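Sayce 300 Pass-Through Evidence Locker
Vinder Property Room Equipment
Model: Sayce 300
Item no. 1034
Page last revised Sunday, February 25, 2018

The Sayce 300 is a two-sided steel locker for temporary storage of seized and recovered property. Officers deposit items from the hallway side. Property room staff remove them from the secure side through a separate set of doors.
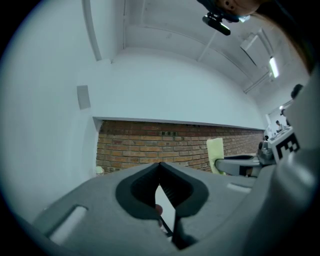
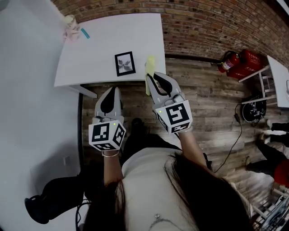
Operation

Each compartment has a front door and a rear door. An open compartment can be used by any officer on shift. The officer places the packaged item inside, closes the door and presses the button on the latch plate. The door locks and can't be reopened from the hallway side. No key or code is needed to make a deposit.

The compartment stays locked until an evidence technician opens it from the rear, removes the item and resets the latch. The reset lever is inside the compartment and can be reached only with the rear door open. Once reset, the front door is released for the next deposit.

Recovered store merchandise is often returned to the retailer after it is photographed and logged. Departments that handle a lot of shoplifting and robbery cases may want to reserve a few of the larger compartments for these items, which tend to be bulky and low in value. Cash, firearms and narcotics should be placed according to the department's own written policy. The locker doesn't sort or track property by type.

Compartments

The standard unit has 19 compartments in three sizes. Small compartments take envelopes, phones and wallets. Medium compartments take boxed items and folded clothing. The tall compartment at the right end takes long guns, bats, pry bars and similar items. Its floor is lined with a removable rubber mat.

Compartments are numbered on both sides. The numbers are stamped into the door, so they stay legible if the locker is repainted. A label holder next to each number accepts a standard case tag.

Locks

Front doors use a push-button slam latch. Rear doors use a keyed cam lock. All rear doors on one unit are keyed alike unless the order says otherwise. Two or more units can share a key, or each can be keyed separately – state this on the order form, as cylinders can't be changed at the factory after the unit ships.

A master key is supplied in a sealed pouch. Replacement keys are cut only on a signed request from the department's registered key holder.

Construction

Body and doors are welded steel with a gray powder-coat finish. Door edges are folded inward to resist prying. Hinges are full length and concealed when the door is closed. The compartments are fully divided, with no gaps through which small items could pass from one to the next.

Vent slots are fitted only in the tall compartment. Damp clothing or biological samples shouldn't be left in the unvented compartments. Use a drying cabinet for these.

Installation

The locker is built into a wall opening between the hallway and the property room. A trim frame for each side is included. The floor must be level and able to carry the loaded weight of the unit. Anchor bolts pass through the base into the slab. Bolts for concrete are supplied; bolts for other floors are not.

Measure the wall thickness at the top and bottom of the opening before ordering. Older buildings are often out of true, and the deeper measurement should be used.

Where a pass-through opening isn't possible, order the one-sided version, Sayce 300-S. It has the same front doors and latches, but staff must open it from the hallway side with a key.

Options

Refrigerated compartment, small size only
Door status panel with audible alarm
Sloped top
Second rubber mat for tall compartment
Spare latch kit

The door status panel shows which compartments are in use. It doesn't record who made the deposit. Departments that need a record by user should look at the Fledalitz electronic series, which has its own page.

Service

Latches should be wiped clean and checked every April, or more often in busy stations. Don't oil the push buttons. Dry graphite may be used on the rear cam locks.

The body is covered for 10 years and the latches for two. Damage from forced entry is excluded.

Ordering

Units are built to order at our Civotska plant and ship assembled. Check that hallways, elevators and door openings along the delivery route are wide enough. For drawings, key plans and quotes, contact Agnese Pärn, Public Safety Sales, and give item no. 1034.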